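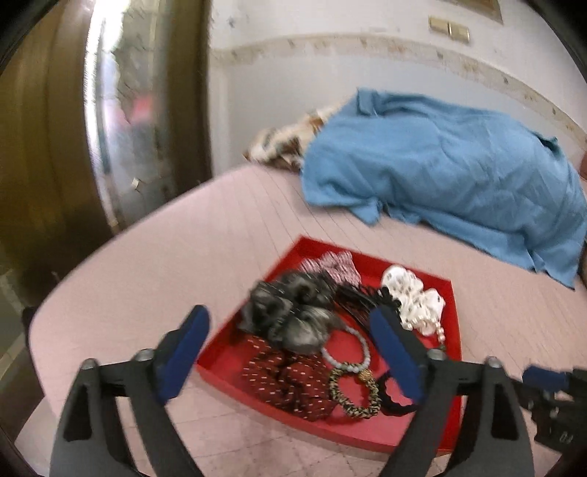 How many demos per item do I need before a pick and sort policy starts working on small soft stuff (scrunchies, bracelets, hair ties, socks)?

asked by Nanna Hauksdóttir

Debora De Luca

25 clean ones per item, then train and look at what fails. Add more only for the failures.

Arturo Marino

Depends what you mean by item. What Debora said is fine if your items are all different shapes. If you have five scrunchies that behave the same, treat them as one kind and spread the demos over them.

Things I would do, from doing this with hand grippers on Prilau for a while:

Vary the start. Biggest one. If the pile looks the same at the start of every demo the model learns the pile, not the pick. Dump and restir between takes. Takes a few seconds, people skip it, then wonder why it only works in the morning.

Heaps are hard. A heaped tray is a different task from a tray with two things on it. Record both, label them apart. I do the sparse ones first, train, check it can pick anything at all, then go to heaps. Other way round and you can't tell what broke.

Thin stuff wants its own session. Bead strands and thin elastics slide out of the pads or drag a neighbor along. If a neighbor comes too, keep the take but tag it. Don't quietly delete, you will want those later.

Slow down at the close. Everybody moves too fast right before the grasp and the frames blur exactly where you need them. Come in, pause, close, pause, lift. Feels silly. Do it anyway.

Start and end every take with the jaws open and clear of everything. Saves hours of trimming.
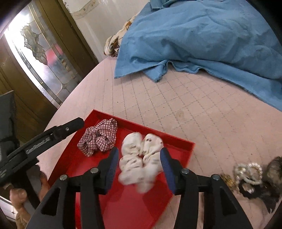
Last edited: May, 4:25 pm

Socks: I go in with one pad on each side of the pair and count the pair as one object. If you want singles, split them before recording. Mixing the two under one label was a mess for us, lost some 11 sessions to it before Meriem noticed.

Cloths, napkins etc: decide up front where you grab. Fold, corner or middle. If one person grabs corners and the other goes for the middle, the model averages them and gets neither. Write it down and tape it next to the tray.

Tray color: red under white socks is easy. Dark red scrunchie on a red tray, not so easy. Run a few with a different tray, and change whats under the tray too. We had a policy that was great on one bedspread and useless on a kitchen table.

Other stuff lying beside the tray, leave it in for part of the takes. Real rooms have junk in them. But say in the notes what counts as in play. Tray only, or everything in view. We changed our minds on that half way thru and had to relabel.

Split: hold out whole objects for the test, not random takes. Random takes will give you a lovely number that means nothing.

Efe Adebisi

just record everything and sort it out later, storage is cheap. we use Greco for tagging and it does most of it. a few hundred takes and the thing learned by itself pretty much. dont overthink

Comments

Nanna Hauksdóttir: thx Arturo, we were doing the heap first. explains a lot. will redo with sparse trays

Meriem Bensaid: it was 7 sessions I think, the other ones had bad calibration anyway

Arturo Marino: could be. felt like more

Debora De Luca: Efe how many of the few hundred were usable?

Efe Adebisi: didnt check

Nanna Hauksdóttir: does the pause before closing not teach it to just stop there? Ours hovers

Arturo Marino: It can if the pause is long. Keep it short, and trim frames where nothing moves. The Brindis loader has a setting for that, idle threshold or simliar, off by default.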